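Subject: Re: [mending] Folding jeans for the Thorlacius shelves

Hello all,

Grímur Mikkelsen wrote in March 2020:

> I have tried the method from the last list letter and my jeans come out
> too thick on the leg side. The waist is flat but the hems make a step,
> and when I put four pairs in one pile it leans to the left. Also, does
> anybody fold before repair or only after? At Zurnard we were told to fold
> everything the moment it comes from the line, but then I must open all of
> it again to look for holes.
>
> Second question. The hem thread. I bought the Irnus thread in blue and it
> disappears completely on dark denim. Is that good or bad?
>
> Grímur

Thank you for the questions, Grímur. I will answer them in the order that is easiest for me, so the second part of your first question comes first.

I do not fold before repair. I put the jeans on the table as they come and I look at the hems before anything else, then the side seams, then the pockets. If you fold first, you press a crease into the cloth, and later you can mistake this crease for a worn line. It happened to me with a pair I had already marked for a knee patch. The knee was fine. I had to pick out the chalk with a damp cloth and it took a long time.

For the hems, I lay one over the other with the edge moved back a little, so I can read both stitch lines at the same time. A heap is no problem at this stage.
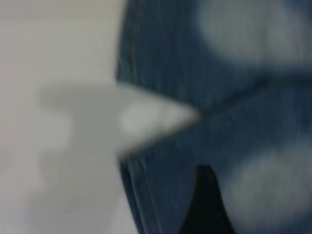

Dark blue denim on our light table, before any proper folding.

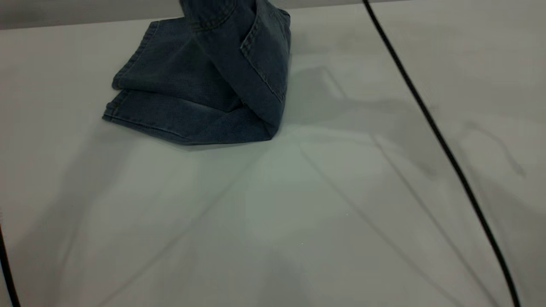

Now the leaning pile. A hem is folded cloth already, so when you put two hems together and then fold the leg up, you get many layers in one place. My way is this:

1. Close the button and the zipper, and hold the jeans by the waist.
2. Put one leg over the other, back pockets outside.
3. Pull the pointed part of the seat in, so the long side becomes straight.
4. Fold the hems up to just below the pockets, and stop there. Do not bring them to the waist.
5. Fold once more in the middle.

The important step is number four. If the hems stop below the pockets, the thick places do not meet. Then turn every second pair the other way when you make the pile. With this the Thorlacius shelves take the pile without trouble, also the upper ones, which are not so deep. I do not go over 200 mm in height, because a higher pile falls when a person takes a pair from the middle (and people always take from the middle).

If the cloth is heavy and new, you can press the fold with your flat hand and wait a moment before the next one. Soft old denim does not need it, but it slides more, so I put it on top of the pile.

About the thread. I think a blue that disappears is good for a knee or a pocket corner, where you want to hide the work. For a hem I prefer a lighter thread, close to the color of the original stitching. A dark line on a hem that had a light line before looks like a mistake, even if the sewing is very even. Trekano has a light brown, number 684 on their card, that I use for most of the hems here. It is a little stiff. Use a longer stitch than you think, and do not cut the old thread away until the new line is done — the old holes show you where to go.

One thing I could not understand from your message: do you turn the hem up 2 times, or only once with an overlock edge? If it is 2 times, then a part of your step comes from there and no folding method will remove it completely. You can press the hem with steam from the inside and it becomes thinner, but it comes back after some washes.

I also owe the list the pattern for the pocket bags. I have drawn it, but the curve at the bottom is not correct yet, and I will send it in April together with the measures for the children's sizes. If somebody needs the adult size earlier, write to me directly and I will send the rough one.

With kind regards,
Asif Siddiqui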